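Shop > Footwear > Walking shoes > Omdale Pikix

Omdale Pikix Walking Shoe

The Pikix is a flat, plain, grey shoe for people who walk to things. It has no claims on the mountains. Omdale's last catalogue showed it beside a waterfall, where it looked as lost as the rest of us would, and we sell it for the walk to the station, the walk back from the station, and the long detour when the station is shut.
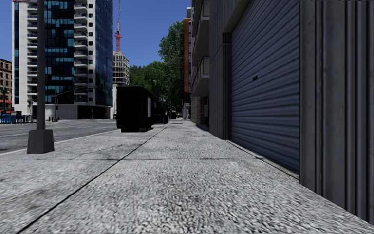 2 min read

Under the foot there's a rubber sole with a shallow tread. Deep lugs are lovely in a bog, but on concrete they wear down at the edges and leave you walking on a set of worn pencil rubbers. The Pikix sole is one broad surface with thin channels cut across it, so more of it touches the ground and it wears evenly. It's also quiet. You'll be able to creep up on people in corridors, should your job call for that.

The insole is made by Swanepoel and lifts out for washing. Please do wash it. It goes back in either shoe if you're not paying attention, and you'll know within a few steps.

Each shoe weighs 278 grams in a size 42. The heel sits 19 mm off the floor, low enough that kerbs stay where your feet expect them. The upper is a tight knit with a coated toe, which keeps off drizzle and gives up in proper rain. Omdale calls this "weather aware". We'd call it damp.

Fit is wide at the toes and ordinary at the heel. If you're between sizes, go up. If you've always worn narrow shoes and think your feet are narrow, try these on with an open mind and a thick sock.

The laces are the weak point. They're round, shiny and keen to come undone by lunchtime. We put a pair of flat Clirko laces in the box for nothing, having got tired of the emails.

Our buyer, Rukhsana Sethi, has put more than 976 kilometres on her pair, nearly all of it pavement. The heels have gone smooth at the outside corner and the left tongue has wandered off to one side, where it seems happy. She has turned down a replacement pair twice.
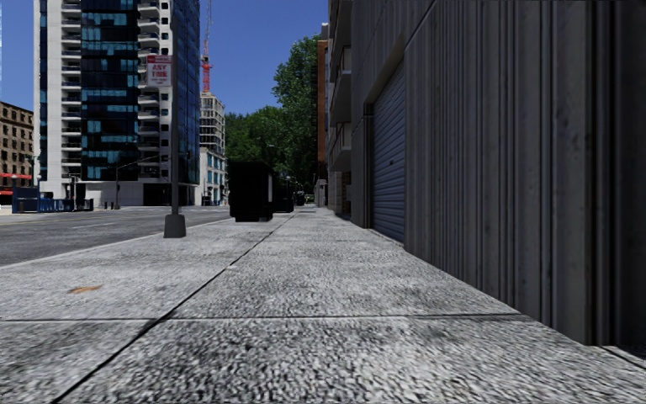
Sizes, colours and care

Sizes 36 to 47, no halves. Colours are slate, darker slate and a mustard that sells mostly in November. Wipe with a damp cloth and dry away from the radiator. Stock code 217. Unworn pairs can come back in their box, and "unworn" means we can't tell what you had for tea.

Comments

mags_w: Bought the mustard. My daughter asked if I'd lost a bet. Very comfy though.

Peter: Went up a size as told and they're right. The spare laces are a must, put them in on day one.

tallboots: Any chance of a half size? I'm on my second pair of insoles trying to make a 44 into a 43 and a bit.

Shop reply: No half sizes planned, sorry. We ask every season.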